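The Pad Page
Gallery | Wonavance Suture Room

Welcome, and come on in! The gallery has always been the friendliest corner of our site, I think, and it's the one I most enjoy looking after, even when it gets a little behind (it was supposed to be ready in January, and we all know how that goes). If you've ever spent a Saturday bent over a practice pad with sore fingers and a thread that would not lie flat, you'll feel right at home with us.

People who are new to suturing tend to think mostly about the needle, and I certainly did. It took me an embarrassingly long time to start looking at the pad itself, and once I did, I found I couldn't stop. A fresh pad is a pretty thing, all smooth and even, and it's almost a shame to make the first cut. But the ones I love are the ones that have been put to work. They pick up marks and blotches, the color goes uneven, and the edges of the cut get a shape of their own that you come to know after an hour or so of staring at them.

We've tried plenty of pads over the years. The Furinley ones are the firm ones, good for a beginner who pulls too hard (most of us!), and the Piątek ones are softer and will tell on you right away if you take your bite too close to the edge. Both have their fans in the room, and I've given up trying to settle the argument. I will say that on a soft pad you learn to be gentle much sooner, and that I still reach for a firm one at the end of a long day when my patience is running thin.

A few words on what I look at in a close view, in case you'd like to look along with me. I go to the lips of the cut first. If they're rounded and standing up a bit, you've got something to work with, and a curved needle can go in nice and square. Then I look at how the two sides compare, as they hardly ever match, and one will want a slightly deeper bite than the other. After that I follow the line from end to end, slowly, and try to decide where I'd put the first stitch. My own habit is to start at the far end, though I've been told more than once that the middle is better, and for a longer cut I've come around to that.

Click through at your leisure, and do make the picture as large as your screen will allow. The small marks are half the fun.

Pale pink pad, narrow cut
A thin dark line with raised lips, the upper one a little lighter and fuller than the lower. The red is strongest right along the edges and fades out to pink and cream, and there's a small brown stain up near the needle.

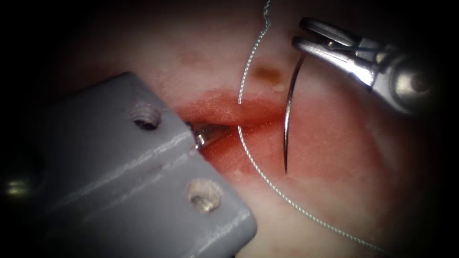 As for the argument over where to begin, I'd be glad to hear from anyone who starts in the middle even on a short cut, and how you keep your spacing even on both sides. Mine always bunches up toward the right. Drop us a note through the contact page, and tell us which pad you're using and whether you'd buy it again.

Back to all galleries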